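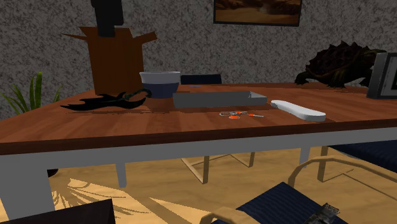
Reddish-brown top, white legs. A render of a table, with a bowl and a tray on it.

1/ Many of you asked how it went with moving the dining table into the north room. It is a long story, so I make a thread. It is mostly about buying an old table and repairing it, and a little about eating with other people.

2/ We rented the flat in Godoy in November. It has one big room and no table. For the first weeks we ate on the sofa with the plates on our knees, and I can tell you that soup is not a sofa food.

3/ I wanted a long table. My husband wanted a round one. We discussed this for longer than we discussed the flat. In the end the room decided, because it is narrow like a corridor and a round table would block the door to the balcony.

4/ New tables of this length are very expensive. At Skosteck the cheapest one in solid wood was 700, without delivery, and the delivery people do not carry above the second floor. We live on the fourth.

5/ So I started to look at second-hand tables. My advice, if you do the same: write down the width of your stairs before you write down anything else. Ours are 100 cm at the widest place and much less at the turn.

6/ The second advice is to ask if the legs come off. Most sellers answer "I think so". This means no one has tried since the table was built.

7/ I found ours in a village behind Underura. The seller was emptying the house of an aunt. The table had been standing in a laundry room with paint tins on it. Price 160, and they gave me the paint tins also, which I did not want but was too polite to refuse.

8/ The top is 22 mm thick. I had hoped for more. From the front it looks heavier than this, because there is a strip glued along the edge. I learned that this is very usual and it is not cheating, it also keeps the top straight.

9/ The legs did come off. Two of them in ten minutes, the third in half an hour, the last one the next morning with oil and a borrowed spanner. If a bolt does not want to move, put oil and go to bed. I wish I had known this at six in the evening and not at eleven.

10/ Now the sanding. I read a lot before and every page said something different. What worked for me: begin with 80 paper, then 120, then 180, always along the grain. Vacuum between each one. Do not jump over a number to save time. I jumped once, and I see it every morning when the light comes low over the table.

11/ Also please wear a mask. A proper one. I used a scarf on the first day and I was sneezing brown until dinner.

12/ Somebody will write to me about stripper, so I answer already. Yes, I tried chemical stripper on one corner. It took the varnish off nicely, but the smell stayed in the stairwell for two days and I had to apologise on three floors.

13/ The oil. I bought a hard wax oil from a small maker called Wunamar, in the tone between red and brown. The first coat looked terrible, like a horse. I sent a photo to my sister and she answered only "oh". The second coat was much better. Wait the full night between coats, even if it feels dry to the finger.

14/ Use less oil than you think. Then wipe it off as if you regret it. The shiny sticky places come from oil that stayed on the surface and had nowhere to go. And lay the used cloths flat outside to dry, do not leave them in a ball, they can start burning by themselves. I did not believe this until I read it on the tin.

15/ The legs I painted white. My father-in-law said it is a sin to paint wood. The legs are beech and had already been painted two times, one time green, so I believe the sin is from before me.

16/ Carrying it up. The top went on its side, three persons, with a blanket at the turn. We stopped on every floor. The neighbour on the third opened her door, looked, and brought us water, and after this we had to invite her of course.

17/ She came on the first evening. So did the two friends who carried, and my father-in-law, who looked under the table before he sat down. We had only four chairs, so two people were on a bench made from a shelf and the paint tins. You see, they were useful.

18/ I cooked beans with smoked paprika, because it is the one dish I can make in a large pot without worrying. Bread, pickled peppers, a cake from the neighbour. The food was finished before nine and they stayed until after midnight.

19/ What I did not expect is how a long table changes the conversation. At a small one everybody listens to the one who speaks. At ours there are always two conversations, and in the middle sits a person who tries to follow both. Usually it is me. I am still not sure if I like it.

20/ In my parents' house we had a long table too, but it was for Sundays and for funerals. On the other days it had a cloth on it and you were not allowed to put your homework there. I promised myself that this one would be used every day, and it is, there are already two rings from cups.

21/ About the rings, because it will be the next question. With an oiled top you can repair only the place which is damaged. Fine paper, a small amount of oil, wait, wipe. With varnish you must usually do the whole surface again. For me this was the main reason to choose oil.

22/ Some things which I would do in another way:
— measure the chairs before painting the legs. Ours with armrests do not go under the apron, they stop with one hand's width missing
— buy felt pads on the same day as the table
— sand in the courtyard and not on the balcony. The neighbours below had washing out. I am sorry again, if you read this.

23/ The total cost: 160 for the table, then paper, oil, paint and petrol. I did not keep all the receipts, but I am sure it stayed well under the Skosteck price. I do not count my hours. My husband counted them and I asked him to stop.

24/ A few people asked about wobbling. Ours wobbled at the window side. Before you cut anything, turn the table around and see if the wobble moves with it. If it stays in the same place in the room, it is the floor. It was the floor. I folded a piece of cork under one leg and it is quiet since then.

25/ And one asked if it is not too big for two people. On normal days, yes. We eat at one end, and on the other end there is post, onions, my sewing and a radio which waits for a battery. In the evening I push everything a bit further along. I think there is still space for one more month of post.

26/ Next is the bench, because the shelf has started to bend. If somebody near Godoy has an old school bench or something similar, please write to me. I can come with the car in the afternoon, and I bring my own spanner now.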